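The humanoid club, one semester in

I said in May that I would write about the robotics club at Daltside once I had seen enough of it to have an opinion. I have now seen more than enough. My daughter joined, I drive her there and back, and the parking situation is such that it's easier to stay than to leave and come back. So I stay, I drink the coffee, and I watch.

First, the setup. The club used to be a sumo-bot club. Kids built a little wheeled box, the box pushed another little wheeled box off a plywood circle, and everyone went home by eight. It cost next to nothing and the kids soldered everything themselves. Then a grant came through and the project got a name (Nkuna, after the street the old club room was on) and a much more impressive machine, with arms and hands. The students didn't build the arms or the hands. They write what the arms and hands do, or parts of what they do, on top of a big pile of software that came in the crate.

I'm told this is how the real world works and that no working engineer starts from a bare motor. Fine. I fix commercial refrigeration for a living and I don't build compressors from scratch either. But I did take a lot of them apart before anybody let me near a customer's walk-in cooler, and these kids aren't allowed to take anything apart. There is a warranty. I have heard the word "warranty" in that room more often than the word "torque."

The semester goal was a handover. A person holds out something flat and light, the hand closes on it, the person lets go, the hand keeps it. That's it. The team wrote it up on the whiteboard as "Object Transfer, Phase 1," and I had to ask my daughter what it meant, and she said, "It takes stuff from you, Dad."

To be fair to them, flat things are hard. A tennis ball is forgiving, you can be off by an inch and still come away with it. Something thin gives you an edge or nothing. If the fingers come together too far up they bend it, too far down and they get the person's knuckles, which the safety sheet does not allow. The force limit is set so low that you could probably win a tug of war with it using two fingers. I have no complaint about that part.

My complaint is with the number. At the end of the semester the club put out a little report for the parents, and the report says the team logged 2,000 handover attempts. It's right there in the first paragraph. It's a good big number and you can see why they led with it. I went looking for how many of those worked, and I found it on the fourth page, in a table, in smaller type: the last test series was 171 attempts, and it doesn't say whether that's part of the 2,000 or on top of it. It gives a success rate for the series, but only for the tries where "the object was presented within the expected region." So if a kid held the thing a bit too far to the left, it didn't count against the robot. It didn't count at all.

I spent a whole evening session watching with that in mind. 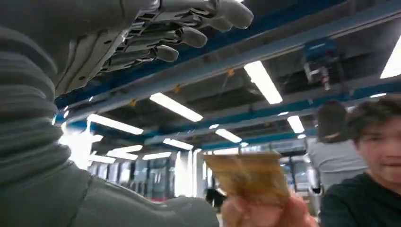 Elmarie Matlala told me I was reading the report the way an auditor would, and that a test where you don't say in advance what counts is useless, but a test where you do say it is just a test. The expected region was written down before they started, she said, and the students had argued over it for two meetings. She wanted to know whether I'd have been happier if they had counted every fumbled presentation as a failure of the grasp, when the grasp never got a chance.

Well, maybe I would. If I tell a restaurant that their freezer holds temperature every time the door is closed within the expected region, they are going to ask me what happens on a Saturday night when it isn't. People hold things out wherever they happen to hold them out. A robot that takes stuff from people has to deal with the people.

But I'll give her the two meetings. I didn't know about those, and they aren't in the report, and I think they should be. Two meetings of teenagers fighting over what counts as a fair try is worth more to me than any number on page one. I asked my daughter about it in the car and she talked from the parking lot to our driveway without stopping. She had been on the losing side. She wanted a bigger region and a worse score. I was pretty proud of that, and I told her so, and she said it wasn't a big deal.

Some other things, in no order.

There are 21 names on the club list. At the keyboard it tends to be the same few kids every time, and the rest hold objects out, write things in the log, or wait. Waiting is a big part of it. The old club had a bench each and you could be bad at something in private for an hour. With one machine you line up to be bad at it in front of everybody. I think that scares off exactly the kids who would get the most out of it, and I said this to the club and got a nice email back.

The log is kept by hand, in pencil, and it's the best thing in the whole project. Somebody wrote "grabbed nothing, very confidently" in the comment column. I would read a whole report made of that.

The trip to the Gakside meet is on. They are entering the demo category, where you get 8 minutes and a panel scores you on presentation as well as function. The team from Pokeck goes every year with something small and homely that they made themselves, and I already know who I'd be rooting for if my kid weren't on the other side. Demo categories bother me. You rehearse one thing until it works in one spot under one set of lights, and then people clap. I've asked whether a judge will be allowed to hold out the object instead of a team member. So far the answer is that they will look into it.

My daughter is staying in for next semester, so I guess I am too. She has asked for the handover to be tested with people who haven't been trained how to stand. Phase 2, according to the whiteboard, is the robot giving the thing back, and I've put my name down to be one of the people it gives it to.

If anyone reading has the old sumo ring, the club says it got lent out during the move and they would like it returned. So would I.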